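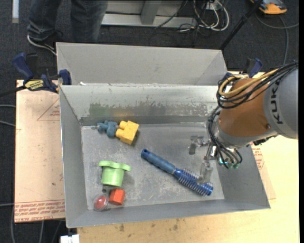
Fig. 4 – Bac en tôle grise, fond rayé, avec une brosse à cheveux bleue et des pièces de jouet en plastique.

4. Préparer le tri et régler le lot d'essai

Cette section concerne les personnes qui installent un poste de tri Leron dans une ressourcerie, une école ou un local associatif. Elle suppose que le meuble est monté (section 2) et que les étiquettes sont imprimées (section 3). Comptez une matinée. La brochure commerciale parle d'une demi-heure ; je n'ai jamais vu personne y arriver, sauf à sauter les étapes 4 à 6, qu'il faut ensuite reprendre.

4.1 Choisir les catégories

1. Ouvrez le classeur de tri fourni avec le meuble. Il propose 29 catégories. C'est beaucoup trop pour démarrer.
2. Retenez-en six au maximum : jouets, petite vaisselle, textile, papeterie, hygiène et toilette, divers.
3. Écrivez pour chacune une phrase qui dit ce qu'on y met. Si la phrase contient deux fois « sauf », la catégorie est mal découpée.
4. Collez les phrases à hauteur des yeux, côté trieur. Les pictogrammes Hailu livrés avec le kit sont jolis, mais celui de la papeterie a été pris pour un sandwich par la moitié de nos équipes.

Note – La catégorie « divers » doit exister. Les consultants la déconseillent volontiers. Sans elle, les objets douteux finissent sous la table, et on les retrouve en janvier.

4.2 Peser et installer les bacs

5. Pesez chaque bac à vide et reportez la tare sur la fiche. Ne recopiez pas la valeur du catalogue : deux bacs du même modèle peuvent différer.
6. Placez le bac d'arrivée à gauche du trieur, ou à droite pour un gaucher. Le manuel d'origine impose la gauche à tout le monde, sans donner de motif.
7. Réglez la hauteur du plateau à 82 cm du sol pour un travail debout, à 70 cm pour un travail assis.
8. Passez la main gantée sur les bords des bacs métalliques. Une arête vive se lime ou se couvre d'un joint ; le ruban adhésif tient une semaine.

Attention – Ne dépassez pas 30 kg par bac, contenu compris, même si le chariot Flolach est annoncé pour davantage. Cette annonce vaut sans doute sur un sol parfaitement plat. Le vôtre ne l'est probablement pas.

Note – Les rayures du fond sont sans conséquence pour le tri. Inutile d'acheter le revêtement Proltavari proposé en option : il se décolle dans les angles et retient la poussière.

4.3 Passer le lot d'essai

9. Constituez un lot mélangé avec des objets ordinaires. Évitez les objets faciles à classer, qui donnent de bons résultats et n'apprennent rien.
10. Faites trier le lot par une première personne, sans commentaire. Notez le contenu de chaque bac.
11. Remélangez et recommencez avec une deuxième personne, qui n'a pas assisté au premier passage.
12. Comparez les deux fiches. Tout objet classé différemment signale une consigne à réécrire, et c'est la consigne qu'on corrige, pas le trieur.

L'accessoire de toilette est un bon révélateur. Un peigne ou une brosse part en « hygiène » chez les uns, en « divers » chez les autres, et au rebut chez ceux qui jugent l'objet invendable. Tranchez par écrit avant l'ouverture. Même chose pour les jouets dépareillés : décidez si une pièce isolée se garde ou non, et qui s'occupera de la rapprocher des autres. Si la réponse est « on verra », la pièce ne se garde pas.

4.4 En cas de désaccord persistant

13. Relisez la phrase de la catégorie à voix haute devant les deux trieurs.
14. Si le désaccord demeure, classez l'objet en « divers » et inscrivez-le sur la feuille de litiges.
15. Videz la feuille une fois par semaine, le mercredi par exemple, jamais un jour de dépôt.

Le logiciel de suivi vendu avec le poste promet de repérer ces désaccords tout seul. Dans la version que j'ai eue en main, il additionne des pesées, ce qu'une feuille de papier fait aussi bien. À vous de voir si l'abonnement se justifie. Tươi Lưu, qui a relu cette section, le trouve utile pour les bilans annuels, et je lui laisse cet avis.

4.5 Nettoyage après l'essai

16. Videz tous les bacs, puis retirez les petits déchets coincés dans les jointures avec une brosse sèche.
17. Essuyez le métal avec un chiffon humide et séchez aussitôt. Pas de jet d'eau, pas de produit chloré.
18. Refaites la tare d'un bac pris au hasard. Si elle ne correspond plus à la fiche, reprenez à l'étape 5 pour tous les bacs.

Le planning des équipes est traité en section 5.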